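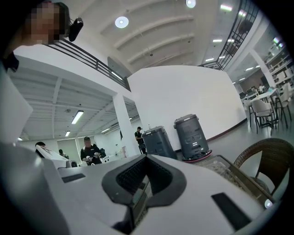
I signed up for a ten-week beginners' tai chi course in November and I'm now far enough into it to write something useful. The classes are run by Impi Hämäläinen, who trained in Sisach and moved to Sustham a few years ago. I picked hers over the one at the Agudelo gym since it starts at a time I can make after work. It was also the first place I tried that had some height to it. I like a high ceiling over my head when I'm lifting my arms for an hour, and one with curved beams gives me something to fix my eyes on when my balance goes. Railings are good too, for calf stretches.

The first 3 weeks were nearly all standing. Feet apart, knees soft, weight in the middle of the foot. I thought I knew how to stand. My thighs disagreed by the second evening, and I had to take the stairs at work one at a time the next day. Impi says most people lock their knees without noticing, and she walks around and taps the back of your leg with two fingers when you do it.

After that we started on the short form. I have the opening and the part where you turn and step to the left. The step after that I lose every time. Kauko Hyvönen, who is 70 and has done the course twice already, told me to stop thinking about my hands and let them follow the waist. It helped a bit. I still arrive late.

At home I practice 5 minutes in the morning before coffee and a little longer at night if the kitchen is free. I tried an app called Skilum to keep track, but it kept sending me reminders while I was in the middle of the form, so I deleted it and went back to a paper calendar on the fridge.

What has changed so far: my lower back is less stiff when I get out of the car, and I sleep better on class nights. My knees are the same as before. My shoulders still creep up toward my ears when I concentrate.

The next course starts after the holidays and I've put my name down. Wear flat shoes with thin soles if you come. My running shoes were too thick and I wobbled in them for two weeks before I switched.

10/12/2019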